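### 4.3 Failures in the sleeve-crossing step

Of the 1353 folding demonstrations we recorded, 935 passed the automatic checks and were used for training. A further 247 were held back by hand for a single reason: the grippers lost the fabric, or took hold of the wrong layer, while the sleeves were being crossed over the body. The remainder were rejected for timing errors, covered in Section 4.5. This section deals with the 247.

The fault first showed up in the trained policy and only later in the data. Running on the Kenudia arm, the policy folded T-shirts and thin cotton tops without much trouble. On knit sweaters it would bring the second sleeve across, close, and lift both sleeves and part of the chest panel together. In the worst runs it kept pulling. The force limit on the wrist was set for the arm's own protection and was too high to protect a garment, so the arm stopped only when the fabric slipped free. One sweater was torn at the armhole seam. After that run, Lemieux suspended all knitwear trials until the cause was known.

We went back to the demonstrations and reviewed every sweater sequence from both the overhead view and the gripper view. The two views had been treated as equally reliable during labeling. For sleeve crossing they are not. From overhead, the order of the layers can usually be read from the shadow lines at their borders. From the gripper, a fold that belongs to the sleeve and a fold that belongs to the body look much the same, and the fabric closest to the lens is blurred.

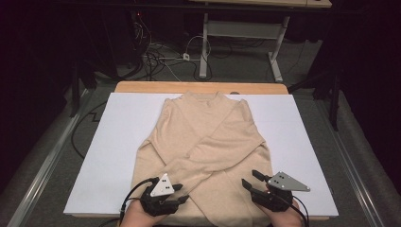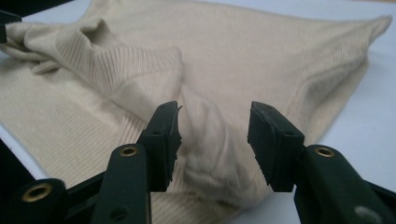 **Figure 6.** A knit sweater on the work surface, from overhead (first) and from a hand-held gripper (second). The two views are not matched in time.

Two causes account for most of the bad grasps. The first is depth of closure. Our demonstrators pressed the fingertips further into thick fabric than into thin fabric, often without noticing it. With a T-shirt the extra travel does no harm. With a heavy knit, the fingers reach the layer under the sleeve and pinch both. Bashir and Tăng labeled the contact depth by hand for the held-back set and found that the double-layer grasps were almost all at the deep end of the range.

The second cause is tracking loss. When one forearm passed over the other, the markers on the lower gripper were hidden from the overhead camera, and the Prevska tracker filled the gap by carrying on with the last known speed. In most cases the error was small. In 13 demonstrations the filled path put the fingertips below the table surface, which should have been caught by the checks and was not. The check compared positions against the bare table and did not allow for the thickness of the board placed on it. Wattanapong corrected the surface height in June, and all recordings were processed again.

We made three changes to the procedure. Demonstrators now pause before closing on a sleeve and lift it a short way before pulling, so that a double grasp can be seen and released. Any sequence in which a gripper is untracked during closure is discarded – we no longer fill these gaps. On the robot side, a separate force limit applies whenever the gripper is closed on fabric, and crossing it opens the fingers before the arm stops. The older behavior, stopping with the fingers still closed, left the garment under tension and meant that a person had to reach in to free it. Havlíček flagged this as the more serious safety issue of the two, and we agree.

The changes do not solve the problem of telling layers apart. The policy still has no direct measure of how many layers it is holding, and a loose, soft knit can be gripped twice at a force well under the new limit. A finger-gap reading was tried on the Folik gripper, but the pads compress too much for the reading to separate one thick layer from two thin ones.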